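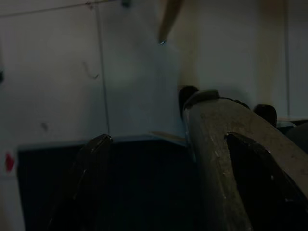 Garside bench vice, four inch: review after one year of use

I bought the Garside vice last September, when my old one finally lost its thread. I wanted to wait before I wrote something, because most reviews of vices are written in the first week, when every vice is good. Now it has been on my bench for a full year and I have an opinion.

First, what I do with it. I repair garden tools, door locks and sometimes bicycle parts, mostly for myself and for people in my street. I am not a machinist. I file, saw, bend and hammer, and on bad days I use a long pipe on the handle, which the manual forbids. So please read this as a report from a home workshop and not from a factory.

Price and buying

I paid $637 with delivery, and this is a lot of money for a vice. The cheaper Praltside of the same size was on sale in the same shop and cost much less. I had it in my hands for ten minutes and the sliding part had so much play that I could hear it knock. The man in the shop told me that all vices do this. They don't, but he was friendly and carried the Garside to my car.

The box was good, thick cardboard with foam in the corners. Inside were the vice, one handle, a small bag with two spare screws for the jaws, and a paper in four languages. There are no mounting bolts. For this price I expected bolts. I had to drive back to the hardware store, 25 minutes each way, and the store had only the wrong length, so I cut them down with a hacksaw. Cutting bolts without a vice is unpleasant work.

Mounting

The base has four holes. My bench top is hardwood and quite thick, and I put a steel plate under it so the nuts would not pull into the wood. If your bench is softwood, I recommend the same. I placed the vice so the fixed jaw stands a little in front of the bench edge. This way a long piece can hang down to the floor when you clamp it upright. My old vice stood too far back and for eleven years I was annoyed by it and never moved it.

The swivel base turns smoothly and locks with two levers. One lever touches the bench when it is fully tight. I filed away a bit of the wood there. You could also put the vice on a thin board.

Daily use

The movement is the best part. You can spin the handle with one finger and it runs open quickly, and there is very little play in the slide, even now. When I clamp a piece only on one side of the jaws, the jaw does twist a little. Every vice of this type will do it. I put a scrap of the same thickness on the other side and then it holds well.

The jaws are quite rough. They hold steel bar very firmly and they leave marks in everything. For brass, aluminium and painted parts you must use soft jaws. I bought the magnetic ones from Skalix, the grey rubber-faced pair, and I don't love them. The magnets are weak and the left one falls on the floor each time I open the vice wide. In the end I made my own from a piece of aluminium angle, folded over the top, and these stay where I put them.

Under the jaws there is a pair of pipe jaws. I used them maybe six times, for the seat tube of a bicycle and for an old water pipe. They are fine. On a round piece of small diameter they don't reach, but the manual says so.

There is also a small anvil at the back. Carol Fothergill, my neighbour, straightens the hinges of her chicken house on it and she hits much harder than I do. The anvil has some dents now. I would not call it hardened, whatever the paper says. The body of the vice has no damage.

The finish

The paint is the weak point. It is a dark green colour and it looks nice in the shop, but it came off in flakes at the front already in the second month. Where the paint was gone I got a little surface rust during the wet part of the winter. My garage is not heated. I cleaned it with steel wool and put oil on it and the rust did not come back. I wrote to the company about the paint. They answered after nine days, politely, and offered me a small can of touch-up colour, which arrived and was a different green.

Maintenance

Twice I took out the sliding part completely. You turn the handle until the screw is free and pull everything toward you. Be careful, it is heavier than it looks, and the first time I nearly dropped it on my foot. Wipe the old grease and the filings away, look at the nut, put new grease on the screw and a thin oil on the slide. It takes me half an hour with coffee. The nut can be ordered as a spare part, number 1436, and this was one reason for my choice. With my old vice no spare parts existed anymore.

Comparison

My brother-in-law has a Brelteck, also four inch, and I worked with it for a weekend when we built his gate. It opens wider than mine and its paint is much better. But the handle is short, and you need more strength to get the same grip. If you mostly work with wood and big soft pieces, I think the Brelteck is the better buy. For metal I prefer mine.

What I would like to see changed

Bolts in the box. A longer warranty than two years. Rubber rings on the ends of the handle, because it drops down when you let it go and it catches the skin between the thumb and the finger. I cut two rings from an old hose and the problem was solved, but a company could do this for a few cents.

Would I buy it again? Yes, but I would wait for a sale. I saw it in the spring with $100 off and I was not happy that day.

Update, 4 October 2024: One person asked me by email if the jaws are still parallel. I checked again with a strip of paper at both ends and it is held equally at left and right. At the top it is a little tighter than at the bottom, the same as when it was new.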